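Can a machine put up the shelf yet? Gallery

Posted by Lingyun Fan, Mar 25, 2018

Quick one, train in an hour. Went over to Tarkis to see how their two-armed setup copes with flat-pack type jobs. You know the sort, pipes into sockets, stand it up, don't lose the bits. Washing up and folding were done in the last gallery so none of that today. Short answer to the big question: not yet, but closer than July.

1. Holding the upright

White PVC pipes, two standing, two more lying on the black sheet off to the right. Right gripper is down at the foot of the middle pipe, left one hanging back over the cloth. Dehua Jia reckons the holding is harder than the fitting. I'd agree, try it at home with one hand.

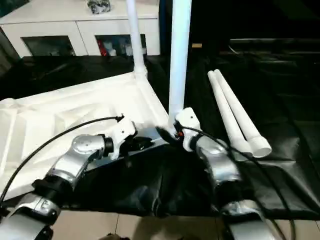
2. Up close

Big moulded white piece with all its recesses and ridges, threaded neck at the back, pale upright right in your face. Not much to go on with so much white on white. Zhiqiang Jin says shiny black folds next to pale plastic is about the worst thing you can give a camera, and he's been at it 6 years so I'll take his word.
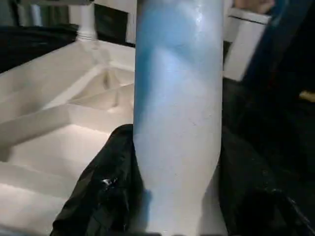 Asked what happens when a pipe goes in crooked. It backs off and has another go, up to 7 times, then somebody gets called over. Jiahui Tian was fairly cheerful about this. Her dad took longer over a clothes airer, she said. Still, a person on shop wages would of had the whole thing up and be on their tea break. Speed is the bit that bothers me, not the grip.

3. Both arms in

Tall pipe sits in a ribbed white fitting on the board. One black finger up beside the pipe, the other pointing in at the base. Two pipes on the right of the table, side by side. Mind the cables, long loops of them everywhere, I'd have that lot caught on a door handle in a minute.
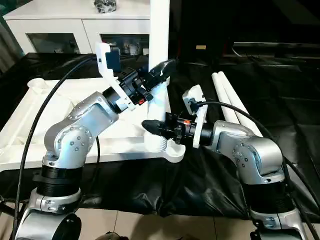 4. So, chores?

Shop floor first, I think, same part same place all day. Homes are messier. Yichen Xiao disagrees and wants it doing curtain rails by next summer. We'll see. Honden visit is next, more pictures when I've sorted teh card out.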